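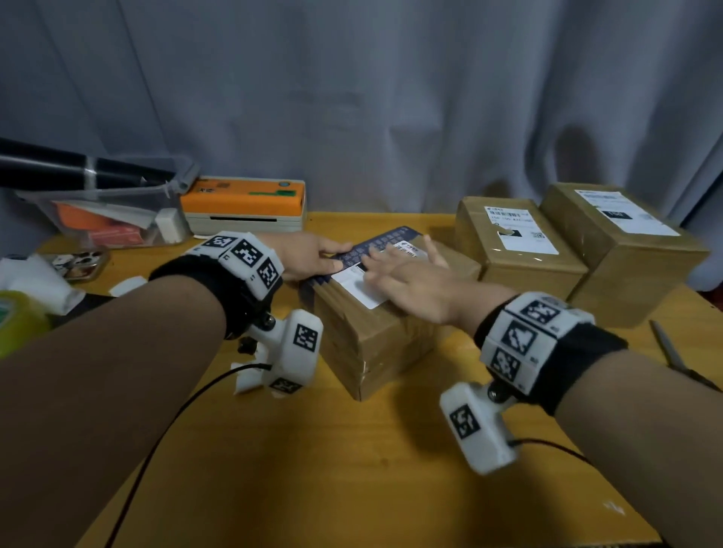
Getting the label on flat

I post parcels from my dining table, mostly candles and soap for my little shop, Flalcombe, and for years my labels looked as if I'd put them on in a moving van. Bubbles, creases, one corner flapping about. Then a customer's parcel came back to me because the barcode had a fold running right through it, and I decided to learn how to do it properly. What follows is my routine from taped box to finished parcel. It isn't clever, but I haven't had one returned since.

What you need

A closed cardboard box, clear packing tape, your printed label and two free hands. I use a thermal label printer because I got tired of buying ink, but a sheet of ordinary paper and a glue stick will do the job if you only send the odd thing. Keep a bin or a tray nearby for backing paper, or you'll find it stuck to your sock at bedtime (ask me how I know).

Step 1. Tape the box first

Always close and tape the box before you label it. If you label first you end up taping over the barcode, and shiny tape can make it hard for a scanner to read. I run one strip along the middle seam, then one over each end, and for anything heavy I go right round the box as well. Press the tape down with the side of your fist.

Step 2. Choose the face

Pick the biggest flat side, usually the top. The whole label has to fit on that one side with a bit to spare – no wrapping it over an edge! If the box is an old one, peel off or black out every previous label and barcode. I once sent a parcel with an old label still on the bottom and it went on a lovely trip to the wrong depot.

Give the cardboard a wipe with a dry cloth too. Dust is the main reason labels lift at the corners, especially if your boxes live in the garage like mine.

Step 3. Peel a little, not a lot

My friend Flor Usuga taught me this one. Peel back just a finger's width of the backing along one short edge and fold it under. Line that strip up with the edge of the box, hold the label just above the card until it's straight, then press the strip down. Now you can't go wonky.

Step 4. Smooth as you go

Pull the rest of the backing away slowly with one hand and follow it with the other, fingers spread, working from the middle out to the sides. Go over the corners again at the end and give each one a slow count of three.

If you do get a bubble, prick it with a pin and press the air out. If there's a crease through the barcode, print another one. It's only a label.

Step 5. Extra stickers

Put any "fragile" or thank-you stickers on last, well clear of the address. Mine come on sheets from Andamham, 18 to a sheet, and I lay the sheet on the box and peel straight from it.

With everything laid out ready, I can do 15 parcels before my tea goes cold. In November it's more like 200 over the month, and I drink a lot of cold tea.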